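# The kitchen with the mirror in it

Tue 24 December

The Lema group's November report says their policy, trained entirely in simulation, finished 701 kitchen tasks without help. I believe the number. I have read the report twice, the second time with a pencil, and I couldn't catch them at anything. What I don't believe is the sentence that comes after it, which says the policy "has learned kitchens."

It has learned Lema's kitchens. There are 14 of them. Seven were used for training and five for validation, which leaves two for the test, and all of them came out of the same generator, Fillex, which picks a wall, picks a floor, scatters some furniture and calls it Tuesday. The report calls the two test rooms "unseen." In the strict sense they are. So is the next card in a deck you have been playing with since breakfast.

My complaint is an old one and I'm aware of how it sounds. Every few months somebody reports a robot that generalizes, and every few months somebody like me writes in to ask "to what?" We are both paid for this, though one of us gets better travel.

Still, look at what gets varied. Textures change a great deal, because textures are cheap. A wall can be plaster at nine and cobblestone by lunch. Layouts change a little. The physics hardly changes at all: drawers in Fillex slide like drawers in a showroom, and no cabinet door has ever been painted shut by a previous tenant. When the Zodimex people tried a similar recipe on a real apartment kitchen last year, the policy handled the ugly wallpaper beautifully and then lost a long argument with a sticky drawer. They put that in an appendix. It was the best page in the paper.

I did like one choice of Lema's, and it deserves more than the half paragraph they gave it. They left mirrors in. Most groups take them out, for the same reason most of us crop the relative who blinks. A mirror gives the camera a second room that can't be reached into, full of cabinets no plan should include. The policy has to work out which surfaces are places and which are only pictures of places.

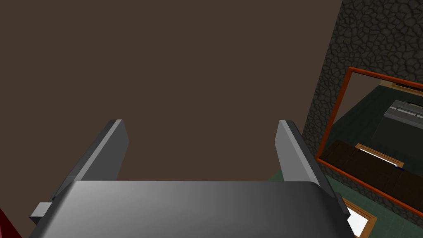
*Wrist view from one of the Fillex rooms: open gripper, framed mirror on the stone-textured wall.*

The report never breaks out results for rooms with a mirror in view, and I would trade the whole headline figure for that one table. If the policy does worse there, we learn something about how it reads a room. If it does just as well, I'd want to know whether it understands reflections or has simply found that orange-framed rectangles are never worth visiting.

Lidico's benchmark, for all its fussiness, makes you report by condition, and it makes you bring at least one room your own generator didn't build. People grumble about the extra work. I'd like Lema to do it anyway, and to put the sticky drawer in the main text.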